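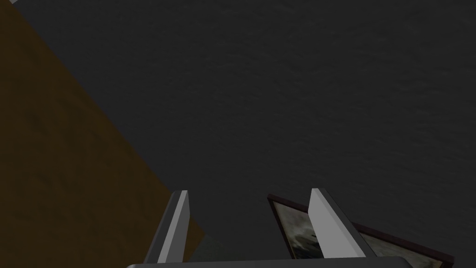 Do I need the wrist view running before I home the arm, or can it wait until the room's loaded? Came in from a tester last week. Answer: wait. Room first, arm second, view third. Order matters in this release, hence the rewrite of this section.

February
By the Weniseo docs desk

4. First run: loading a room and checking the wrist view

You need the Weniseo simulator installed (section 2) and the Nallden gripper model unpacked in your models folder (section 3). License key handy. Close any other session first.

4.1 Load the room

1. Start Weniseo. Wait for the status line to say Ready.
2. Rooms > Open > Pidley. This is the furnished interior that ships with the kit. First load is slow, nearly 60 seconds on a laptop. Second load is much quicker.
3. Leave the lights on Default. Presets come later, section 7.
4. Set the physics rate to 720 and the view rate to 30. Both are under Settings > Timing. Apply, then close the panel.

Note: changing the physics rate with an arm already in the room throws away its pose. You'll have to home it again.

4.2 Add the arm

1. Arms > Add > Nallden. Pick a base point on the floor grid.
2. Press Home. Arm folds, then lifts. Let it finish.
3. Open the gripper fully. Slider all the way right, or type "open" in the command box.
4. Check for red joint markers. Red means the base is too close to a wall or a cabinet. Move the base, home again.

Caution: don't drag the arm by hand while Home is runing. The solver will fight you and the run log fills up with limit errors.

4.3 Turn on the wrist view

1. View > Wrist. A new window opens.
2. Confirm both fingers show at the bottom of the window. If you only get one, the mount offset is wrong, see 4.5.
3. Roll the wrist slowly, both ways. Fingers should stay put in the window, room should move behind them.
4. Tilt up until the ceiling comes in. Stop there and hold the pose.
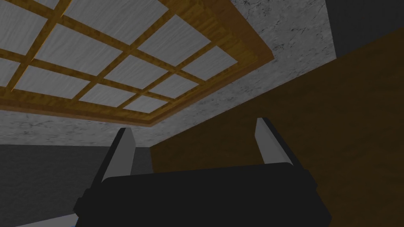
5. With the pose held, open and close the gripper once. No drift allowed. If the view creeps, raise wrist damping one notch and try again.
6. Tilt back down. Save the pose as "check up" if you plan on repeating this after every update. We do.

Note: big flat surfaces close to the wrist can fool the auto exposure. Turn it off for tests. Settings > View > Exposure > Fixed.

4.4 Approach check

No grasping yet. You are only making sure the arm can get near a small item with the jaws open.

1. Pick a target from the object list. Something flat is a good hard case.
2. Set approach speed to Low.
3. Press Approach. The arm stops short on its own.
4. Look at the wrist window. Target should be in view, jaws still open.
5. Nudge with the arrow keys if the target sits off to one side. Small taps.

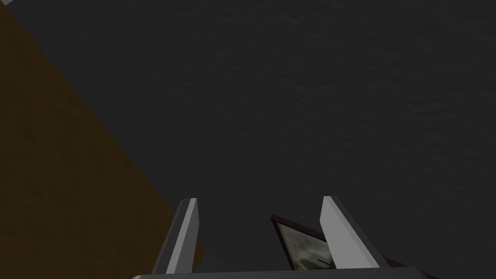 Fig. 4-3. Wrist view at approach, jaws open, dark-framed item low in view.

Caution: Approach does not check the sides of the fingers, only the tips. Near furniture, nudge away from the wood before you close.

4.5 If something is off

Black wrist window: graphics driver. Update, restart.
Only one finger showing: Nallden > Mount > Reset offset. Then re-open the view.
Arm shakes at rest: physics rate didn't save. Set it to 720 again and hit Apply this time.
Run stops by itself: you've hit the 4000 step cap. Raise it under Settings > Limits.
Masson controller not found: plug it in before starting Weniseo, not after. Keyboard works fine for everthing in this section.

Save the session before going on to section 5, which starts from the approach pose.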